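Good Rules Begin in the Kitchen

By Ramil Calimlim

When the Falance working group met in April, the question was simple. If a robot arm will work in a home kitchen, who decides what is safe, and how do we check it? The group now has a draft of 24 rules. All of them are tested first in simulation.
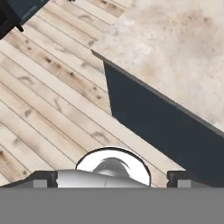

The first rules are about the hand. A gripper must know its limit of force before it closes, and the limit must be written in the test record. Plukwood ran 217 trials for this part, and 205 were accepted. The other trials had incomplete records, so they were not counted. 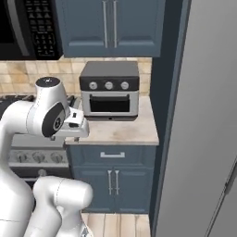

Rule 2 took the longest time to agree. It says that the arm must keep a fixed distance from any heating appliance until the task requires it to come near. Haworth wanted a larger distance. Serkonside answered that small kitchens do not have so much space. 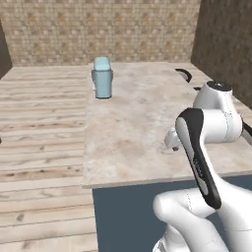 The arm and a light blue cup on the simulated counter.

I prefer the stricter version, but I understand both sides. More important for me is that every tester uses the same start position and writes down each stop, also the short ones.

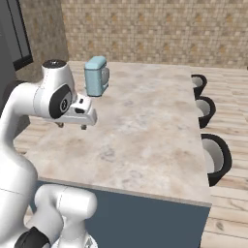
Simulated island with a toaster and three bar stools.

Seats are a separate chapter of the draft. Where a person can sit, the arm must move at the lower speed. Comments on this chapter are still open.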